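Arlow Head Camera Kit, wide lens version

In stock, ships from our shop in two to three days
Part no. 2784-W
Price: $862 (narrow lens version also available, same price)

Hi, Vira Kravets here. I run the camera side of the shop, and I get more email about this kit than about everything else we carry put together, so I've moved my notes onto the product page where you can all read them.

The Arlow is a small color camera on a tilting bracket, made to sit at the top of a service robot and look down at whatever the arms are doing. It also fits the padded headband we sell separately, if you want to record a person doing the same job. Same bracket, same two screws. I like that a lot, because you can swap back and forth without redoing your whole setup!

I spent most of October comparing it with the Junovo dome camera and the older Maksymiv twin-lens unit. All three are fine in a bright workshop with a nice matte table under them. Who works there, though? Our customers are mostly building cleaning robots, so I did my comparing in restrooms. Lots of white ceramic, lots of chrome, gray walls, and lamps that bounce off everything. 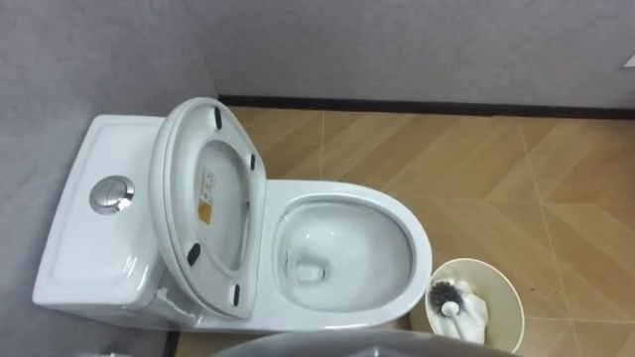 Photo: Vira Kravets, Arlow wide lens

A toilet with the seat up is a mean little test for a camera. It's white on white on white, and your software has to work out where the rim stops and the inside of the bowl starts. What I look for is the soft gray shading under the inner edge of the rim. If a camera blows that out, you're in trouble, and the Junovo did that to me over and over until I turned the exposure way down (and then the floor went to mud). On the Arlow I get the shading, and I can still follow the plank pattern in the floor. You do get bright streaks on the glossy curve of the tank and a glint on the flush button. I haven't found a camera at this price that gets rid of those.

Small print is the weak spot. Labels inside the lid come out as colored patches and you can't read a word of them from up there. If you need to read labels, get the narrow lens, or put a second camera at the wrist. Black bristles on a toilet brush come through well enough to tell which end is which, and that was plenty for planning a grasp on the handle.

The Maksymiv is the one I'd pick if you really need depth. It's heavier and it costs more, and it gets confused by shiny ceramic, so I ended up with holes in the bowl where there should have been a surface. Great on cardboard boxes, though. I still use mine for shelf work.

Some odds and ends people ask me:

Bracket tilt is by hand, with a click stop. Mark your angle with a paint pen, you'll thank me later.

The cable is 200 cm long. That's enough to reach down the back of most upright robots with a bit of slack at the neck. Don't pull it tight, the plug doesn't like it.

Cleaning: I use Clinell wipes on the housing and a plain dry lens cloth on the glass. Keep the wipes off the lens.

Controller: it plugs straight into any computer with a free USB 3 port. No box in between, no license key. Lock the white balance before you start recording or the gray walls will drift blue on you.

Mount life: the spring in the bracket is good for 3,000 tilts according to our own bench rig. Spares are on the parts page.

What's in the box: camera with wide lens, tilting bracket, cable, two screws, hex key, lens cloth. Headband not included.

Page updated February 2018 with the new cable length. If you have the older short cable and want to trade it in, send me your order number and I'll sort it out.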